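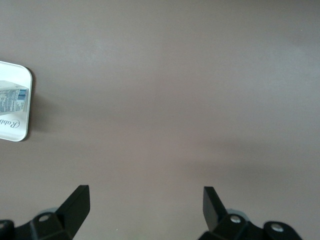 Hi, I'm Tiziana Vitale, and I make soap in the back half of a rented shopfront in Stadeck. I get a lot of emails (lovely ones, mostly!) and plenty of them ask the same things, so I've put my answers in one spot. Last tidied up on January 20, 2022. If yours isn't covered, the contact form goes straight to me.

## Ordering and postage

### How long will my order take?

I pack on two mornings a week, so most parcels leave within four days. After that it's up to the post, and I can't make it go any faster, much as I'd love to. Rural addresses usually wait an extra couple of days. In the lead-up to Mother's Day I pack every morning and it's still a bit of a scramble, so please get in early for that one.

### Is there a minimum order?

No. One bar is fine. Postage on one bar is a bit rude though, so have a look at the bundle of 12, which goes in a flat satchel and works out much cheaper per bar. Plenty of people split one with a neighbour or their mum.

### Do you do wholesale?

Yes, from 50 bars, and you can mix the scents however you like. Gift shops and B&Bs are most of my wholesale list. Send me your business name and a rough idea of when you'd want them, and give me six weeks if you can, because cold process soap has to cure and I don't keep mountains of it sitting about.

### Can I pick up from you?

You can, and I'd love to say g'day. Choose "pick up Stadeck" at the checkout and wait for my message before you drive over. I'm not always in, and the laundromat next door has been very patient about minding parcels but I don't want to push it.

## The soap itself

### What's the difference between Wurnen, Inska and Salian?

Those are my three base recipes, and everything else is a variation on one of them.

- **Wurnen** is the hard, plain one. High olive oil, no fragrance, no colour. It takes the longest to cure and it lasts for ages. If you've got fussy skin, start with it.
- **Inska** is the bubbly one, with more coconut oil and a bit of castor. Great for hands and for kids who need convincing. Some people find it drying on the face, me included.
- **Salian** is a salt bar. It's heavy, it feels like a river stone, and the lather is creamy more than foamy. Don't use it straight after shaving your legs. You'll only do it once!

### Is it really made with lye?

Yep, all real soap is. Lye (sodium hydroxide) reacts with the oils and what you end up with is soap and glycerine. I make mine with extra oil in the recipe so there's a little left over in the bar. I'm very careful with it: goggles, gloves, long sleeves, door shut.

### Are they vegan?

Wurnen and Salian are. Inska has goat's milk in it, from a farm up the road, and a couple of the seasonal bars have honey or beeswax. It's listed on every label and on each product page.

### Mine has a white powdery film on top. Has it gone off?

It's soda ash, and it's harmless. It forms when the top of the soap meets the air while it's still fresh, and some batches get it worse than others. It rinses off the first time you use it. If your bar has orange spots and smells like old crayons, though, that's a different story, so send me a photo and I'll replace it.

### How do I make a bar last?

Keep it out of the puddle. A dish with drainage is the main thing, and swapping between two bars helps as well, so each gets a proper dry in between. I cut mine in half for the shower and keep the other half in the linen cupboard, where it makes the towels smell nice.

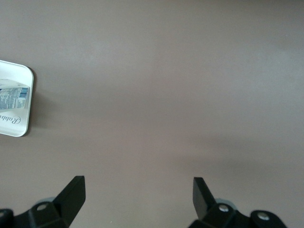

## Classes

### Do you still run the beginner class?

I do! The next round starts in April. It's a Saturday-free zone, sorry (I've got netball), so it runs on a weeknight after work. You'll make a small loaf of Wurnen and take it home in the mould, then cut it yourself a day or two later. Wear closed shoes and a shirt you don't care about.

### Can my teenager come?

Sixteen and over with a parent or guardian in the class too. For younger ones I do a melt-and-pour session in the school holidays with no lye anywhere near it.

## Odds and ends

### How many bars did you make last year?

Someone asked this at the market, so I went home and added up my batch book: 3,639. Of those, 1,130 were Salian, which surprised me, as I nearly dropped it from the range two winters ago.

### Will you bring back the lemon myrtle one?

Yes, once my supplier has the oil in again. Hop on the mailing list and I'll let you know the day it's ready to go.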